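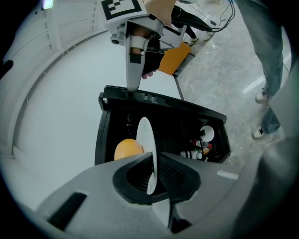

Plate in the jaw, orange ball next to it, black box open behind. Second gripper going in over the back.

Cado Grippers - build gallery
Home | Build log | Gallery | Parts | Links
Posted July by Stavros Andreadis

Two hand-held grippers, built between my kitchen and the shared workshop at Inilbridge. People at the last open evening asked for pictures so I've started putting them up. One so far, more when I've cleared the card. Notes underneath are copied out of my build book, sorry about the order.

Picture 1, notes

Plate is the hard one. Round, thin, wants to twist. Ribbed rubber holds it on edge far better than the flat pads did, those are in the bin. First set of ribs I cut too shallow. Second set deeper and a softer rubber, and I stopped glueing them and went over to screws, so a worn one can be swapped in two minutes.

Grey finger on the other one is the long version. Short finger kept knocking the housing on the rim of the box before the tip got anywhere near the bottom. Rounded the tip as well. Square corners catch on everything, bottle caps especially.

Black and white marker on top is printed on white card. Tried it on glossy paper first and it was useless under the strip lights, glare all over it. Card is cheap, I do a sheet at a time and change it when the corners go soft.

Cables. I know. Still too long, still all over the floor, and someone will go flat on their face one of these days. Takács says he has a reel I can have. Has been saying it since spring.

Small bottles and the cup are for grip practice. Anything light that rolls about is good. The ball is harder than it looks, squeeze off centre and off it goes across the floor.

Print notes, for those who asked

Housing is version 20 of the drawing. Versions before that either cracked at the handle or wouldn't close up over the wiring. Walls are thicker round the trigger now and the inside corners have a proper curve to them. Print it handle down. Takes all night, don't start it after tea and expect to go home.

Sand the inside of the slot before you fit anything. I didnt and had to drill the whole lot out again.

The logger counts every squeeze of the trigger. 3384 on the first gripper when I last wrote it down, 3979 on the second. Second one has the nicer trigger so everybody picks that up first. Spring on the first needs changing, feels tired. New springs are in the drawer marked Inix, bottom left, please put the lid back on.

Still to do

- shorter cables, see above
- better stop on the jaw, it over-closes when there's nothing in it
- handle for smaller hands. Mine is fine for me and too fat for nearly everyone else
- write up the wiring properly, the sketch on the wall is wrong in at leats one place

Drawings are on the Parts page. If you build one send me a picture and I'll put it up next to mine. Questions to me at the workshop, evenings are best, after seven.

Stavros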